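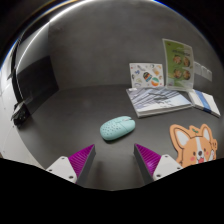 Escritorio Greltwood de Pultard, después de un invierno

Trabajo en casa desde noviembre y necesitaba una mesa que entrara en un hueco estrecho, entre el armario y la ventana. Compré el Greltwood de 114 cm de ancho y 64 de fondo. También miré uno de Brunton, más bonito para mi gusto, pero era demasiado profundo para la habitación.

El montaje me tomó una tarde. Las instrucciones tienen dibujos claros, aunque el paso de los travesaños está mal explicado: yo los puse al revés y tuve que sacar ocho tornillos. La llave incluida es muy corta — mejor usar una propia.

Lo que más me gusta es la estabilidad. Escribo fuerte, y mi mesa anterior, una Zulley plegable, se movía con cada palabra. Esta no se mueve. La superficie es mate y no me molesta el reflejo de la lámpara por la noche.

El cajón es otra cosa. Tiene 30 cm de ancho y casi no caben los papeles de la oficina si están en carpeta. Además, hace ruido al cerrar. Escribí a Pultard y me contestaron amablemente, pero me ofrecieron solamente un juego de guías nuevas por 47 euros, que me parece caro.

Le doy cuatro estrellas de cinco. Si alguien mide más de un metro ochenta, le aconsejo probarlo antes en la tienda, porque la altura no se puede regular.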